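Walby lab passes 3,000 mark in push to teach robots everyday chores

The robotics group at Walby wrapped up a busy week Thursday with 3108 recorded runs in the bank, the most it has collected for a single project so far. Not all of them are keepers. 991 are still waiting on review, and Marcus Montoya, who runs the floor, expects to lose a fair number of those.

The job this time is bags. Soft ones, mostly. Picking up a box is old news for two-armed machines but a tote is a different animal – it sags, it folds, the handles flop wherever they like. So the crew guides both arms through the motions over and over, and every run gets saved as an example for the learning system to study later.

"You do it the same way twice and you've wasted one," Montoya said. "Move the bag. Turn it. Let the strap hang wrong. That's what we want."

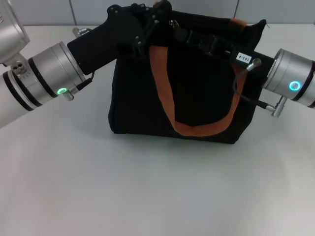
Nine people are on the operator list right now, working in two shifts out of the Park street building. New hires get a day of practice before anything they do is kept. Montoya said most of them get the hang of one arm by lunch and then spend the rest of the day fighting with the second.

Handles have been the headache. Early on the operators grabbed them almost every time, and the first trained version learned to go hunting for a strap even when a good hold on the rim was right there. The plan was changed in the spring. Now the run sheet calls for rim holds, handle holds and a mix, spelled out at the start of each session so no one falls back into habit.

Runs with a dropped bag are kept too, under there own tag. Lyle Esposito, who handles the data side, wants more of them.

"A clean run is great but it doesn't show the thing how to recover," Esposito said. He is asking for a slip and a second try in the same recording where operators can manage it, and says the last batch was thin on those.

The first training pass used 2000 runs. Esposito would not give a score for it, only that it was "fine on the easy bags". A second pass starts once the review pile is cleared.

After that the setup gets packed up and moved to Civville, where partner outfit Zinthorpe has a room with different tables and different lighting. Same arms, same list of tasks. Sign-up for operator shifts there opens in May, evenings included. No experience needed but you do have to be OK with standing for a wile.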